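From: Benedita Loureiro
To: cudora-users list
Subject: Re: [cudora-users] gripper width signal goes flat on thin objects, clipping the episodes?

> Hi all,
>
> We are on the March build of Cudora and I'm seeing something odd in
> the width channel. On anything chunky (cups, boxes, a roll of tape)
> the curve looks right, closes, plateaus, opens. On thin or loose stuff
> the curve goes all the way down and the segmenter decides there was
> no grasp at all, so it merges the approach and the carry into one long
> segment. Out of 41 episodes I lost 9 that way. The poses look fine.
>
> Is this a calibration problem on my side, or is the contact threshold
> simply too high? I have min_contact_width at the default and have
> not touched the Ukum config. I also tried running the Lamptey
> smoother before segmentation and it made things worse.
>
> Second thing, does anyone get the wrong tool ID when there are two
> grippers working close together? Mine swaps left and right for a
> few frames and then swaps back.
>
> Thanks, and sorry if this is in the docs somewhere

Quick answer between two other things so forgive the state of it.

Not your calibration, I think. Same thing on our side until we changed how the segmenter reads the closing. The default min_contact_width was picked with household objects in mind, mugs and so on. Anything thinner than that and the width at contact looks just like the width at fully closed. The segmenter only looks at the value. It never asks how the value got there.

What we do now:

1. Set min_contact_width to 0 in the Ukum config. Not a typo, zero. This turns the check off completely.

2. Turn on slope_contact. It's in the same block, off by default. Looks at how fast the width is changing and marks contact where the closing slows down. Window of 4 frames works for us. Go longer and it starts eating into short grasps.

3. Segment FIRST, smooth after. The Lamptey smoother rounds off exactly the corner that slope_contact needs, so if you had it in front I'm not surprised it got worse. Smoothing the poses before is fine, just keep it off the width channel. There is a channels: line for that.

4. Re-run with --keep-raw so you can compare. Without that flag it overwrites the old segments and you will be sad (ask me how I know).

You will get some false contacts doing this. Mostly when someone hesitates on the way in. I drop any segment under 34 frames and check the rest by eye – there are not many left after that. If your people move quicker than ours, go lower.

One caveat. slope_contact gets confused by objects that give when you squeeze them, the closing never realy slows, it sort of drifts. Cloth is the worst. For cloth we still label by hand and I don't have a better idea. If anybody on the list has one please speak up.

On the left/right swap: known, at least known to me. The ID assignment goes by nearest track when confidence drops, and with both tools over the same bit of table nearest is a coin toss. There is a setting called id_hold, raise it so an ID has to be wrong for longer before it gets reassigned. It's a patch, not a fix. The proper fix is to match on motion as well as position and I have a half finished branch for that, based on what Skallska do in their tracker. Will push when it stops crashing on empty tracks.

For the threshold stuff I'd test on something nasty before you touch your whole set. This is the kind of frame I tune on:

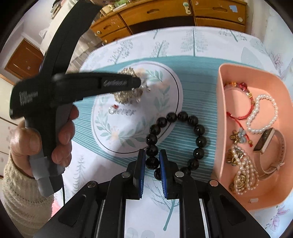

Thin contact with a messy outline is the case I care about, since both the width check and the mask check have trouble there. A closed loop is worse than a rod, because the mask wants to fill the middle and then the planner gets a grasp point in the hole where there's nothing to hold. With the beaded bracelet the tips have just one side of the loop, so the grasp point has to land on the beads and stay there, and the printed tablecloth showing through gives the segmentation plenty to trip over. The second gripper device is standing over the same table too, which makes it a decent check for id_hold. If your config gets through a few like that it will get through your 9.

Also set mask_fill: none if you have any ring shaped objects. Default is convex and it's wrong for those, I've complained about it on here before.

Send me one of the bad episodes if steps 1 to 3 don't do it, just the width csv and the config, I don't need the video. Mornings are better for me.

Benedita

PS the docs page for slope_contact still says the window is in seconds. It is in frames. Somebody with edit rights pls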